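Kuleck Studio House, minutes of the members' meeting, 24/12/2021
Subject: the common table in the studio room and its use in the new year

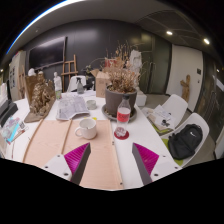
The meeting was opened with the approval of the previous minutes. One correction was requested: the cost of the new lock was 50 and not 10. The minutes were approved with this correction.

1. State of the white table

It was noted that the white table has become a place for storing things, although it was bought for common work. The members agreed that every object on it must have an owner or a place. The discussion then went through the main things.

The golden sculpture on the cardboard stand stays until the exhibition at Tavares in June. Its author asks that it is not lifted by the upper part. One member said the cardboard is not strong enough for six more months, and it was decided to make a better support. The white statuette and the small figurines go to a shelf in the corridor.

The dried plant was discussed for longer than planned. Two members would like to throw it away. Three members use it for drawing and prefer the plant as it is now, dried and brown. Decision: the plant stays, with its pot and saucer, but it moves to the window side. The pebbles must remain in the saucer.

Mugs, glasses and bottles: each person takes his or her own to the kitchen at the end of the day. This rule exists already from last year and it was only repeated.

2. The peach-tan board and the dowels

The large board and the long wooden dowels belong to the model for the Dretia order. The work on this model continues in January, so the board can lie on the table until then. It was asked that no drinks are put on the board. The dowels should be tied together when the work of the day is finished.

3. Magazines and printed matter

The magazines with black-and-white pages may be cut for collage, but only if there is no name written on the cover. Booklets are collected in one box. The open cardboard box at the back of the table can serve for this after it is emptied.

4. Tall white cabinet

Several members do not know who pinned the pictures to the cabinet. It was decided to leave them until the end of January. After this date, pictures without a name on the back will be put in the drawer.

5. Money

The common account shows 1,019. The invoice from Hurnis for paint and paper is 513 and it was approved for payment. A second table was proposed. The members would like first to see how the first one looks when it is cleared, and the proposal was moved to the next meeting.

6. Other matters

The spray bottle needs a label which says what is inside. The key of the back door is again missing from the hook; whoever has it is asked to return it before the holidays end.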